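How to Run a Hands-On Gripper Table at Your Open Day

I got talked into running the hands-on table at our open day at Brasmont, and I liked it so much that I've done it every time since. A few people have written in asking how we set ours up, so I'm putting the whole thing in one place. It's a long one, sorry! Grab a coffee.

The idea is simple. Visitors pick up a pair of hand-held grippers, stand at a table, and move one thing from A to B. That's it. People will line up for this. We had 303 visitors through the building at the last one, and I swear half of them wanted a second turn (my own mother wanted a fourth).

What you need

A table with space on every side of it
Two hand-held grippers, with cables long enough to reach the front edge comfortably
One object to pick up
One basket or bin to put it in
Dark tape, more than you think
Somebody to talk while somebody else's hands are busy

Pick your object first

I know it's tempting to start with the room. Start with the object. Thibault Le Goff, who had this table before me, left me a box with 29 things in it, and I went through the lot on a Saturday with a gripper in my hand. Most of them were terrible. Shiny things slip. Flat things make people scrape at the table like they're getting gum off a shoe. Soft toys are fun for kids but you never know when you've really got hold of one, and then it drops halfway and everybody groans.

What you want is something upright, with a body wide enough to give the pads some surface and narrow enough that the jaws get around it without a fight. We settled on a green bottle with a matte finish. Squeeze it low and it stays where you put it.
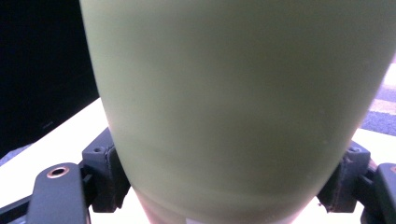 Low on the body, one pad on each flank.

Try your object a good 100 times before the day. I mean it. I did mine over two lunch breaks with the radio on, and by the end I knew which grabs were going to go wrong before they did. That's what you'll be coaching people on later, so it's time well spent.

If you're choosing from your own kitchen, here's my quick test. Stand the thing up and nudge it with one finger near the top. If it goes over right away, put it back in the cupboard. If it rocks and settles, you're in business.

Set up the table

Put the table where people can get at the front and where the line can see past the person playing. Keep everything off it that isn't part of the game. No flyers, no candy bowl, no sign-up sheet. (We had a candy bowl one year. Guess what everybody tried to pick up.)

The basket goes toward the back and the bottle goes in the middle. You want the visitor to reach in for the grab and then reach a bit farther for the drop, so it feels like they've done two things. A wire basket is great for this – people in line can see the bottle land, and they cheer, and then the next person steps up already grinning.

Tape comes next. Mark where the table goes on the floor, because it will get bumped and somebody will helpfully shove it back to the wrong spot. I put tape on the table as well, so I have something to line up with when I'm resetting in a hurry. Dark tape on a light table is easy to find with your eyes while your mouth is doing something else.

Then check the cables. They should hang down from the grippers with enough slack that a tall person can stand up straight, and short enough that nobody gets a foot in a loop. Have your visitor stand still and move only their arms. If they start wandering, ask them nicely to plant their feet.

Teach the grab in one minute

You don't have long with each person, so say very little and let them feel it. My version goes like this.

Hand over one gripper at a time. Left first, let them get used to the weight, then right. If you hand over both at once they clack them together like crab claws. Everybody does it. I did it.

Have them rest both hands at the front edge of the table before they do anything. It calms the shoulders down and gives everybody the same starting spot.

Ask them to wrap their fingers around the handle and put the thumb on top.

Now bring one gripper in beside the bottle, down near the base, and stop. This stop is my favorite part of the whole minute. Most folks want to swoop. If they pause with the fingers next to the bottle and take a look, the grab goes fine nearly every time.

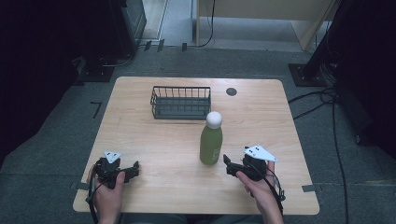

Close slowly, lift straight up, and only then think about the basket. I say "up, over, down" out loud with them, which feels silly for the first ten visitors and after that you stop hearing yourself. The second gripper is there to steady things or to take over if the bottle's at a bad angle. Plenty of people forget they have it, and that's fine too.

When they let go, they should open the fingers and wait a second before pulling back. Yank too soon and the bottle comes along for the ride.

What to say while they're at it

Wellington Arruda gave me the best tip I've had on this, which was to ask people about their own hands. "What did your wrist just do?" They'll look down, do it again, and start explaining it to you, and the people behind them in line lean in to listen. You get to the robot part naturally from there. If a person's wrist makes that little turn without being told, then a robot has to get that turn from somewhere, and showing it is one good way. I keep it to that unless they ask for more. The ones who want more will stay and ask, believe me!

Kids ask if it hurts the bottle. Adults ask what it costs. Retired machinists ask about the screws, and you should let them, because you'll learn something.

Things that went wrong for me

My first year I put the table right by the main door of the Moulin building, and the line tangled up with everybody trying to come in. Go deeper into the room.

I also tried a timer once. Don't! It turned a nice, slow thing into a race, the bottle hit the carpet over and over, and shy people quit stepping up. We chuck the timer in a drawer now and people stay as long as they need, within reason.

And wipe the handles down between visitors. Keep a pack of wipes in your back pocket so you're not hunting for it.

Packing up

Leave the floor tape if you're allowed to. Coil the cables separately, one to a bag, and write left and right on the bags. Put the bottle in with the grippers so it doesn't get borrowed for somebody's desk (ours went missing until November and came back with a flower in it).

If you've got the Gredari hall rather than Moulin, the tables there are higher, so bring a step for the little ones. I'm running ours again this year and I'm happy to lend out the box of rejects to anyone who wants to try their luck with it – just drop me a line in the comments and tell me when your open day is.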